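Perception / planning sync — Wednesday, 4 pm
Stilstead office + call

1. Judance planner
Merged the new retry logic. Timeouts down on the replay set, 17 left out of 70. Most of those are the same IK failure near the joint limit. Not fixing this sprint. Ticket stays open.

2. Ilie (segmentation)
Thin stuff still bad. Bangles get merged into one mask, cords get split in two. Shiny metal confuses depth, tray walls too. Agreed: drop depth for mask proposals, keep it for grasp height only. Needs a re-run before anyone touches teh thresholds again.

3. Labels
Overlapping items — one label or two? Long discussion. Two, always, even when a watch band lies over a cord. Guidelines page to be updated.

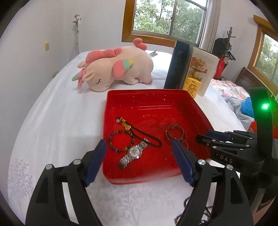 Second gripper in view should get its own mask class, currently ends up as "background" and planner ignores it. Collision checks are useless like that. High priority.

4. Zoneo (viewer)
Scrubbing slow on clips over 8 min. Caching branch ready for reveiw. Fisheye overlay off by a few pixels at the edges, calibration file probably stale.

Actions
— mask class for second gripper, before next sync
— Ilie re-run without depth
— update label page
— review Zoneo caching branch

Next one same time, same link.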